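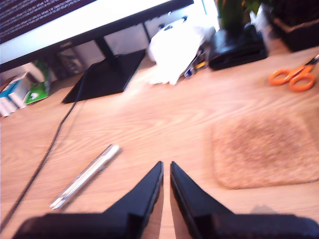 The gripper over the desk at the Modora workroom, with the fingertips a narrow gap apart.

Maintenance of the Tabletop Gripper: Notes for the Second Year

The tabletop arm at Modora has now completed 2505 logged cycles under its present set of fingers. The following is a record of how the gripper is set up and looked after, prepared for those who will share the work from January onward. It replaces the shorter post published on this blog last year, which described the older fingers and should no longer be followed.

Responsibility for the cell is divided between two people. I attend to the mechanical side: fingers, mounting blocks, fasteners and cabling. Emese Szalai maintains the control software and the position tables. Any change that touches both sides, such as a new finger length, is entered in the log by both of us before the arm is returned to service.

Workspace

The arm operates over an ordinary wooden desk. This arrangement was chosen at the outset and has been retained, although a metal bench was offered to us twice. The tasks assigned to the arm are desk tasks, namely picking up pens, moving small articles from one side to the other, and placing things on a cork mat. The desk remains in daily use and its contents change from week to week. Operators are asked to check the reach of the arm against whatever is present before starting a run, with particular attention to cables. A cable lying across the work area should be moved by hand and the run started afterward. Scissors may remain on the desk but should be kept beyond the mat.

Glare deserves a separate remark. Strong light on pale wood washes out part of the camera view, and a polished metal pen is a difficult object under the same conditions. Emese has adjusted the exposure settings on two occasions with moderate success. The blind is now to be lowered before calibration, and the position of the blind is to be noted in the log.

Finger alignment

The fingers are matte black and tapered, and each is fixed to its own mounting block. Alignment is checked every Monday before the first run. The procedure is as follows.

Bring the arm to the rest position and cut power to the gripper motor. Wipe both fingers with a dry cloth, including the inner edges. Restore power and command a full close at the lowest speed. The tips should meet evenly. If one tip arrives ahead of the other, or sits higher, open the gripper and loosen the two screws on the block concerned by a quarter turn. Correct the finger by hand, tighten the screws in alternation, and close again.

The controller should report a reading between 36 and 39 at full close. A reading below this range has, in our experience, meant a loose block. A reading above it has usually meant dirt between the fingers, and on one occasion a fragment of eraser. The cause should be found before the offset is changed. I regret to say that I changed the offset first in the spring, and the position tables were wrong for most of a week as a result.

Once the closing reading is acceptable, command an opening of a few millimeters and inspect the gap from the front. Slight widening toward the base is normal for this pair and requires no correction.

Wear and replacement

The previous fingers were withdrawn after 518 cycles. The left tip had rounded to the point that thin objects rolled out of the grip. The present pair, supplied by Tuvoment, is of a harder material and shows nearly no rounding. The blocks are original. Their screws were replaced in the summer with a slightly longer type from Prajapati, and spares are kept in the second drawer. The original screws should not be used, as they bottom out poorly and work free.

Pushpa Yadav, who assembled the cell before moving to the Brodenov office, has kindly reviewed the alignment steps and asked for one addition. The motor housing should be touched by hand after any run longer than an hour. If it is uncomfortable to hold, the arm is to be left at rest until it has cooled, and the run time entered in the log.

Outstanding items

The cable clip nearest the wrist is still the temporary one. A replacement has been ordered. Emese intends to revise the position tables once it is fitted, and the revised tables will be posted here with the date of the last alignment check.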